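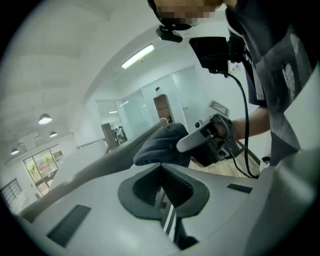 Stivwood 338 Industrial Floor Matting

The Stivwood 338 is a modular anti-fatigue mat intended for assembly stations, packing lines and repair benches where staff stand for most of a shift. It is manufactured by Haltcombe at the Farnport works and is supplied in single tiles or in made-up runs.

Construction
Closed-cell nitrile rubber with a raised dot surface. Edges are beveled on all outer sides to allow the passage of carts. Tiles join by means of a molded tab and may be lifted one at a time for cleaning.

Applications
Suitable for dry and lightly oiled areas. The 338 is not recommended for welding bays, cold rooms or outdoor use. For areas with standing water, please refer to the Ocampo drainage series.

Specifications
Tile size: 78 cm x 78 cm
Maximum run length: 3120 cm
Colors: black, black with yellow edge
Surface hardness: available on request
Warranty: 2 years from delivery

Care
Sweep daily. Wash with warm water and a neutral detergent. Solvents and steam cleaners must not be used. Mats should be laid flat for storage and kept out of direct sunlight.

Ordering
Orders for made-up runs must include a floor plan showing the position of columns and doorways. Returns are accepted on unopened cartons only. Corner pieces are ordered separately.

Sales: Renato Ignacio, Farnport office
Technical inquiries: Wekesa Wanyama

The current price list takes effect in October and replaces all earlier lists.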